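Home | Kitchen | Workshop | Robot Corner | Ask Us

Teaching the arm to pick up a plate

If you're showing your arm a kitchen job by remote control, start with one plate and go slower than feels natural. I rushed my first 30 runs and had to throw out the lot — a whole evening gone, and my tea cold besides!
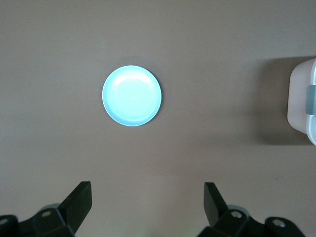

Come in low, pause a moment before you close the fingers, and take the plate by its rim. Shift it a little between runs, and let the tall things keep their shadows, as they'll do at suppertime too. Stop when your wrist gets tired, dear reader, for the arm learns your wobbles right along with everything else.

Comments

Pavithra Naidu: Does the pause go in every run?

Ivan Kuzmenko: I do it every time, on the lift too.

Recent tips
Wiping down rubber fingertips
Guiding an arm by hand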